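FOR IMMEDIATE RELEASE

Walutard to sell stone and tile offcuts directly to homeowners

Horaver, 10/1/20 - Walutard, the stone and tile supplier, will open its offcut yard to the public this month. Homeowners, renters and small contractors will be able to buy leftover pieces of natural stone, patterned surfacing and wall tile that until now have been sold only to the trade or sent for crushing.

The yard is at the rear of the company's Vasilakis Road building, through the side gate. It will be open to retail customers Wednesday through Saturday. Trade customers keep their usual hours at the front counter, and existing accounts are not affected.

"We cut a kitchen's worth of stone and there is always a piece left over that is too good to throw out and too small to sell as a slab," said Sofia Zacharopoulos, general manager of Walutard. "People have been coming to the counter asking for those pieces for years, and we had no proper way of selling them. A staff member would go out back, take a look, and guess at a price. Now every piece has a tag."

Walutard has been supplying stone and tile to builders in the Horaver area for 37 years. The offcut yard was used for storage for most of that time. It was cleared and re-racked in August, and a covered section was added so that porous stone can be kept out of the rain and snow.

What is in the yard

Stock in the yard comes from three places: pieces left over from Walutard's own cutting shop, slabs from cancelled orders, and boxes of tile returned by contractors at the end of a job. Returned tile is accepted only in full, unopened boxes, so customers can expect a consistent dye lot within each box. Customers buying more than one box should compare the lot numbers printed on the ends before loading up.

Pieces suitable for a bathroom vanity, a hearth, a windowsill or a small section of counter make up most of the stone stock. Thresholds and narrow strips are kept in the bins along the fence. Larger remnants stand on edge in the covered section and must be moved by yard staff.

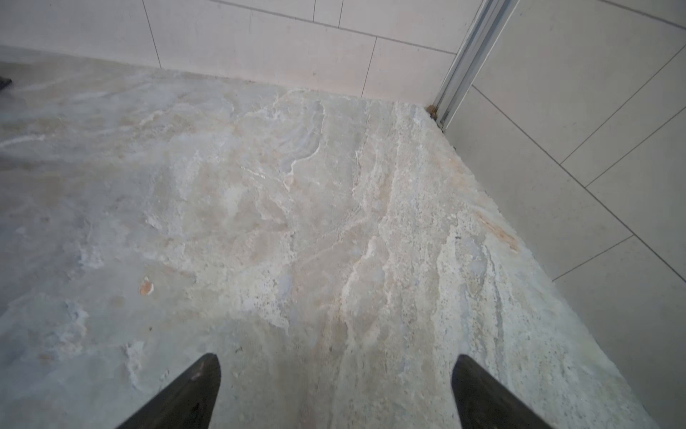
Pale natural stone with light grey rectangular wall tile.

Stone offcuts start at $30. Pricing is by the piece, not by the square foot, and depends on the material, the size and the condition of the edges. Chips, fissures and earlier cuts are marked on the tag. A tag with a blue corner means the piece has been filled or repaired at some point. The company does not recommend those pieces for counters that will carry a sink.

Tile is priced by the box. Trim pieces, including bullnose and pencil liner, are sold individually while they last.

Cutting and finishing

Customers may have a piece cut to size at the time of purchase. Straight cuts and a simple eased edge will be done by the shop and are normally ready within three business days. Sink openings, tap holes and mitred corners are quoted separately and need a paper or cardboard template from the customer. Walutard will not cut stone bought from another supplier.

Thanasis Papadakis, who runs the cutting shop, recommends that customers measure twice along each wall and write down both numbers.

"Walls are not straight, especially in the older houses around here," Papadakis said. "If you measure at the back of the counter and it says one thing, and you measure at the front and it says another, bring me both. I would sooner have too many measurements than go back and recut. With stone there is no adding a bit on."

Papadakis also asks that customers do not attempt to dry-cut stone at home with an angle grinder. Cutting many kinds of stone releases fine silica dust, which is harmful to breathe. The shop cuts wet, with extraction running, and shop staff wear fitted respirators during any dry finishing work.

Choosing stone for the room

The company has prepared a two-page handout for first-time buyers, available at the yard office. It covers the difference between limestone-based stones, such as marble and travertine, and harder stones such as granite and quartzite. Marble and travertine will etch when they come into contact with lemon juice, vinegar, wine and many bathroom cleaners. Etching is a dull mark in the surface itself and a sealer does not prevent it. Some owners do not mind and others mind a great deal, and staff have been asked to raise the subject before a sale.

Sealing helps with stains. The handout suggests a water test: put a spoonful of water on the stone, leave it for ten minutes and wipe it off. If the stone has gone darker underneath, it needs sealing. Light-coloured stone in a kitchen may need to be resealed once a year, while a dense granite may go several years without attention.

For daily cleaning, warm water and a small amount of dish soap are enough. The surface should be rinsed afterward and dried with a soft cloth.

"Half of the calls we get are about cleaning products," Zacharopoulos said. "Someone has used a descaler around the taps and there is a ring. We can often polish that out, but it costs more than the bottle of descaler did."

Marble-look surfaces

The yard will also carry patterned surfacing that imitates marble. These products have become a larger part of Walutard's business and are popular in rental units, laundry rooms and workrooms, where owners want the look of veined stone without the upkeep. Care varies by product. Customers should ask for the manufacturer's sheet, particularly on the subject of hot pots, since some of these surfaces scorch.
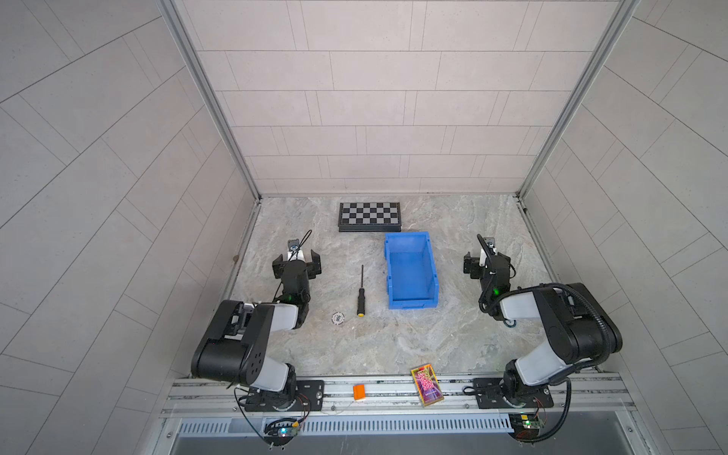

Grey marble-patterned tabletop.

Anyone trying to match a patterned surface to existing tile is encouraged to bring a loose tile from home. Phone photos are not reliable for this. Greys in particular can lean blue, green or brown depending on the light, and the yard office has a window on the north side where samples can be compared in daylight. Samples may be borrowed for up to a week with a deposit.

Finding a piece online

Stock will be listed on Endance, the online catalogue that Walutard already uses for its trade customers. Each listing gives the longest and shortest side of the piece, the thickness, the finish and the rack number. There were 56 stone remnants on the list at the start of this week, and more will be added as the racks along the back wall are tagged.

A piece can be held for two days by phone or through Endance. After that it goes back on sale. Holds are limited to one per customer. The listing is updated at the close of each business day, so a piece shown in the evening may still be there in the morning, but customers travelling any distance should call ahead.

Pickup and delivery

Customers may pick up in their own vehicle. Stone should travel on edge and never flat, and yard staff will decline to load a piece that they do not think will travel safely. Please bring blankets and straps. Walutard has an A-frame rack for pickup trucks that can be rented by the day.

Delivery is available within Horaver on Tuesdays and Fridays for a flat fee. Delivery is to the driveway or garage floor only. For stairs or installation, the front counter keeps a list of independent installers who hold accounts with the company.

All sales of cut stone are final. Uncut pieces may be returned within seven days in the same condition, with the tag attached. Full boxes of tile may be returned within 30 days.

Pieces too small to sell

Fragments that do not find a buyer will be placed in a free bin beside the gate. Residents have asked for these in the past for garden edging, mosaics and school art projects. Gloves are a good idea, as the broken edges are sharp. Whatever is left at the end of the season will be crushed and used as base material, as before.

About Walutard

Walutard supplies natural stone, ceramic and porcelain tile, patterned surfacing and setting materials to builders, renovators and homeowners. The company operates a cutting shop, a trade counter and an offcut yard, all on Vasilakis Road in Horaver.

Media contact

Sofia Zacharopoulos, General Manager
Walutard, Vasilakis Road, Horaver
Interviews and yard visits can be arranged through the front counter during business hours. Closed-toe shoes are required in the yard.

- end -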